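3.2 Why people stop filling in their sleep diaries
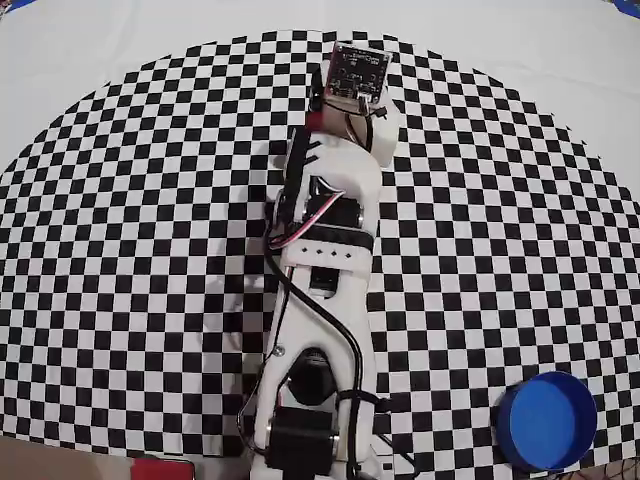 Figure 2. A white 3D-printed arm over a black-and-white checkerboard mat, seen with strong curvature.

I should own up to something before we get to the results. When I started planning the Drudby study I thought the diaries would be the easy bit. People like talking about their sleep (try sitting next to me on a train and mentioning that you had a bad night) so I assumed they'd be happy to write it down. We gave out paper booklets in Drudby and the phone version, Kekisus, in Irero, and then I more or less sat back and waited for the pages to come in.

They did come in, to be fair. Across both towns we ended up with 1,722 usable entries, where "usable" means that the bedtime, the waking time and the tiredness score were all filled in and made some sort of sense together. I threw out anything where the person claimed to have got up before going to bed, unless the note beside it made clear they worked nights. The night workers were a headache all the way through and I come back to them in section 5.

What surprised me was when the gaps turned up. I had expected a slow tailing off, a bit like New Year gym visits. What we got was a good first stretch, then a sudden hole, then quite a lot of people coming back as if nothing had happened! In the paper group the hole tended to follow a run of poor nights. One person in Drudby wrote "too tired to do this" across a whole page, and I've coded that as missing data, though it does feel a bit unfair to her.

The phone group behaved differently. Kekisus sends a reminder at 8.30 in the morning, and most of the Irero entries arrived soon after it. The trouble is that a reminder gets you an answer without necessarily getting you a careful one. Bedtimes in Irero pile up on the hour and the half hour far more than they do on paper, and I suspect people were tapping in their usual bedtime while waiting for the kettle.

Iglesias was meant to be our third town, but the booklets went out in June, just as the school holidays were starting, and so few came back that I've left it out of the comparison. I'd still like to try it again in a quieter month.

For the rest of this section I treat a gap of up to two nights as ordinary forgetting and anything longer as a break.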